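How to Book and Use the Shared Laundry Room at Nollwood Residence

Resident Services, revised June 2025
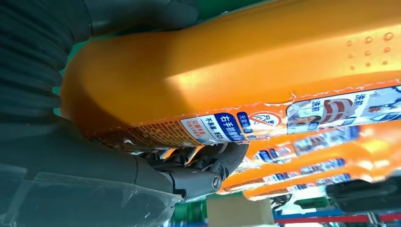

Zoi Chatzigeorgiou asked at the spring residents' meeting whether a slot may be passed to a neighbor when plans change. It may, provided the name on the booking is changed before the slot begins.

Booking a slot

1. Sign in to the residents' page with your apartment number and door code.
2. Select Laundry, then choose a day. Open slots are shown in green.
3. Choose a slot and press Confirm. Each household may hold 2 slots at a time — a third will be refused until one has been used or canceled.
4. To cancel, open the same page and press Release. Slots released late still count toward the household's limit for that week.

Residents without internet access may book at the front office with Hubert Baran.

Before you start

Check the drum and the door seal for items left by the previous user. Sort by color and by the temperature on the care label. Fill the drum loosely, leaving a hand's width at the top. Rugs, pet bedding and work clothes marked with oil or paint must go in machine 4, by the back door.

Measuring detergent

The water supply in the Redau district is soft, and most loads need the smallest dose given on the product label. Pour detergent into the drawer, never directly onto clothing. If suds appear at the door glass, run one more rinse and use less next time.

After the cycle

Remove your laundry by the end of your slot. Wipe the drawer and leave the door ajar. Clean the dryer filter after every load and put the lint in the covered bin. Laundry left behind is moved to the shelf by the entrance and held until the end of the month.

Reporting a fault

Press Stop, note the code on the display and call the office at extension 225. Please do not unplug a machine or force its door. Slots lost to a fault are returned to the household by the office.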